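Notebook, bench side, May

Started at 4 with the long table cleared and the kettle on, so of course the first half hour went to talking. Orysia wanted to pick up the argument from last time, the one about whether a machine can tidy a desk yet, and I said I would write down my side of it properly for once. So this entry is longer than it should be, and Yurii can skip to the part about the boxes if he is in a hurry.

My side goes like this. I think we have been too proud of the picking up. Picking up is in decent shape. Give the arm a light box with straight walls and it will take hold of it nicely, and I still get a little happy every time I see it. But a tidy desk is mostly decisions, and small ones. Which things belong there? Does the plant stay where it is or does it go by the window? My mother can walk into a kitchen she has never seen and put it right in ten minutes, and she would laugh at the list of rules we wrote for Wekine, which is up to 54 lines and still has no good answer for a cup with something in it.

Illia disagrees, very kindly, as he does. He says the decisions will come with enough examples, and that we have 3,724 of them in the store so far and should stop moaning until we have a good many more. He may well be right! I only note that a good part of those are boxes and bottles, because boxes and bottles are what we like to practice on, and I would love to see more of the awkward stuff go in: towels, charger cables, a bag of onions.
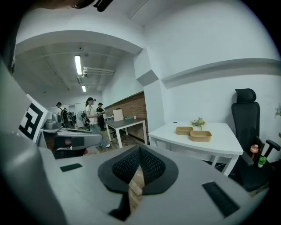

Open-top boxes on the white table, pink cup on the chair.

The boxes first, then. They are kraft paper, two sizes, and I am fond of them as a test because they look so easy. With an open top you can pinch one wall between the fingers, and that feels like the obvious grip, but the wall bows if you squeeze and then the whole thing hangs crooked. Going across the full width is kinder to the box and harder on us, as the fingers have to open wide and come down square. Antonina's suggestion is to push instead of lift whenever the box only has to move a short way. People do that all day long without thinking. I have put it down as the next thing to try, with the smaller box before the larger one.

Cups are a different matter. A lid hides what is inside, so you can't tell by looking whether to treat it gently, and the sensible thing is to treat every cup as full. That makes for slow work. Dima timed himself clearing an ordinary desk by hand and was done before I had found my pen, and our slow careful cup alone would have used up his whole time. For a shop floor, where the same part comes along 400 times in a shift, I would hand the job over tomorrow and sleep well. For somebody's living room I would want to be standing next to it with a cloth.

Where I end up, for now: wiping a flat top, yes. Moving boxes from here to there, yes, if they are sturdy. Sorting, only with our list in hand. Watering a plant, please no, not near my notes.

To do before the next session:
Ask Enunon whether the softer finger pads come in a narrower size.
Write the push move with Antonina, small box first.
Get Illia to agree on what "tidy" means, in one sentence, and pin it up.
Bring onions.

Orysia has read this over my shoulder and says cables should go at the top of the list. I've told her to start her own page.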